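**Vasereo** is a bottling town on the Lachance River, with a population of 3,879. It grew up beside a mineral spring and was first known as Zurbridge Landing.

The spring water was sold by the barrel until the railroad arrived, when two firms began filling glass bottles for sale in Droltorlow, 18 miles downstream.

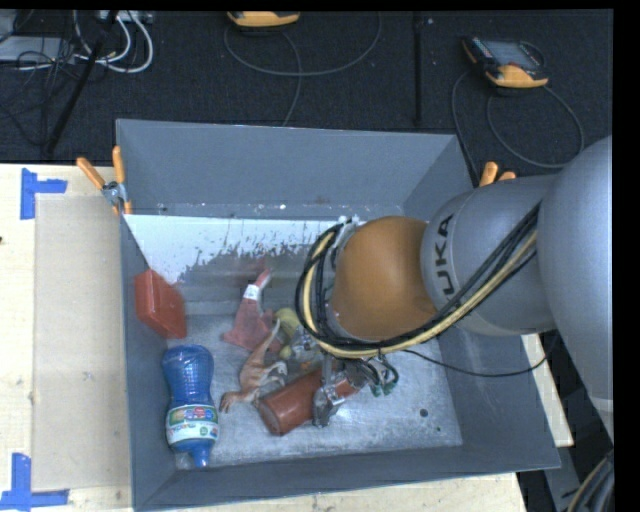

A bottle in a gray bin on a wooden table

Bottling is still the largest employer. The town also has a paper mill, a public library, and 6 churches. The spring house is open to visitors from May until the first frost.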